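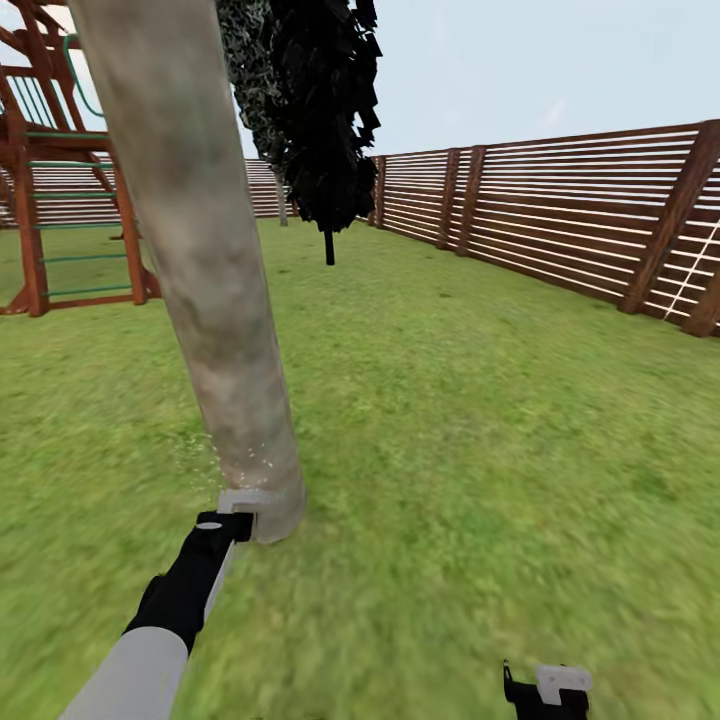

4.2 Cost of a delayed switch between consensus rules

The Birkasis ledger began with a proof-of-work rule and was designed from the outset to move to a stake-weighted rule at a fixed block height. We examine what happens to block intervals when part of the network does not make the move in time. All runs used the Plindent simulator with 60 nodes, of which a varying share kept the old rule after the switch height. Link delays were drawn from the Utwood trace, and each setting was repeated with fresh random seeds.

Figure 3. Median block interval against the share of nodes still running the old rule, for chains of 1000 blocks. Bars show the middle half of the runs.

With every node upgraded, the interval settles soon after the switch and stays close to its target. As the share of late nodes grows, the interval lengthens slowly at first and then sharply. The bend in the curve falls where the upgraded nodes can no longer gather the 90 per cent of stake that the finality rule demands. Past that point blocks are still proposed, but none is made final, and the queue of unconfirmed transfers grows until the run ends. The longest queue recorded held 3504 transfers.

The late nodes do not stop either. They carry on extending the old chain at a falling rate, as the difficulty setting is adjusted only at the end of each window and the hash power behind it has dropped. A wallet connected to one of these nodes would therefore report payments as confirmed although they are absent from the new chain. Trnka clients avoid this by refusing any header above the switch height that carries no stake signature — a check that adds little to the cost of validation.

We also tried lowering the finality threshold. This moved the bend to the right, as expected, but in several runs with long link delays two conflicting blocks were made final. We did not pursue lower thresholds further. The results in Section 4.3 keep the original threshold and vary the notice period given to node operators before the switch.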